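Household chore automation

Household chore automation means getting machines to do domestic work — cutting, wiping, tidying, laundry. Closely tied to light shop-floor work (packing, sorting) and often tested with the same arms.
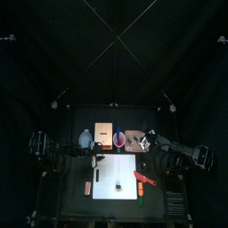 Two-arm kitchen set-up with cutting board, toy knife and toy carrot.

Current state

Single-purpose machines are well established. Dishwashers, robot vacuums, mowers. General-purpose ones are not. Most published work still happens at a fixed table, with known objects, in steady light. Toy food is common, sponges too. Moving to a real kitchen usualy drops the success rate, sometimes badly.

Trials

The Flonska kitchen trial logged 965 attempts over five chores. Wiping a counter and putting cups away went best. Cutting soft vegetables was slow — roughly 5 minutes a carrot, with a person standing by. Two chores, folding tea towels and scraping plates, were dropped before the end.

Cledell ran a similar program on a packing bench. Rigid boxes fine, bags poor. Sombatkul, a maker of grippers, has favoured softer fingers for produce but has not put out results for home use.

Open problems

Wet or slippery items. Anything that changes shape. Clutter, drawers, pets, kids. Knowing when a job is finished is also harder then it sounds, e.g. whether a pan is clean. Cost and servicing remain a barrier for households.

See also

Dandier (towel-folding project)
Robot vacuum
Dishwasher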